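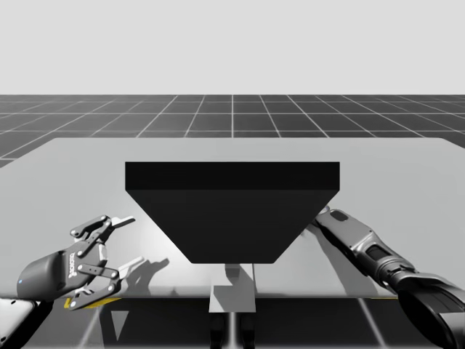
4.2 Staff-initiated requests for civic recognition

Figure 3. Rendered view of a black tapered object on a light grey table.

Home Articles Issues Authors Search
9 min read

Most of the recognition motions in our set began with a communications office. A smaller group began with an employee who wrote to a councillor directly, and these are treated separately here. The records come from the councils of Plurnitwood, Treltberg and Kuvley, all of which have a commercial airport inside or next to the municipal boundary. We read 527 motions in total and kept those naming an airline, a ground handling firm or an airport operator.

The path of a staff-initiated request is much the same in the three municipalities. An employee writes to the councillor for the ward where they live or work, the councillor's office asks the employer whether it objects, and the clerk then drafts the wording. In Treltberg the employer's reply is attached to the agenda package. In Plurnitwood it is kept on file and released on request. Kuvley has no written rule, and its practice appears to have changed when the clerk's office moved to electronic agendas in November.

The drafts differ in tone from those supplied by a communications office. They name the work being recognized in more ordinary terms – rides to medical appointments, a coat drive, a shift at the food bank – and they seldom give dollar values. Motions drafted from company material nearly always give a dollar value and often repeat the language of the firm's annual report.

Debate was short in both groups. The median time from reading to vote was around 20 minutes, most of it taken up by presentations and photographs. Where councillors did raise objections, they were usually about open business between the municipality and the firm. The clearest case concerned Bošković, a ground handling company whose lease at the Kuvley airport was up for renewal when its ramp staff asked for recognition. Council deferred the item until the lease had been settled, then passed it without amendment.

We did not find that the source of a request affected whether it passed. Almost every motion that reached the floor was carried, and those that did not were withdrawn beforehand. The source did affect what followed. Staff-initiated motions were more likely to be mentioned in later budget submissions by the community groups involved, and less likely to be mentioned by the company itself.

Two limits apply. Requests that were turned down by a councillor's office leave no public record, so our set leaves them out. Authorship was also coded from correspondence, and some letters signed by an employee may have been prepared with help from a manager. Where a letter matched company wording closely – a full sentence or more – we coded it as company-initiated.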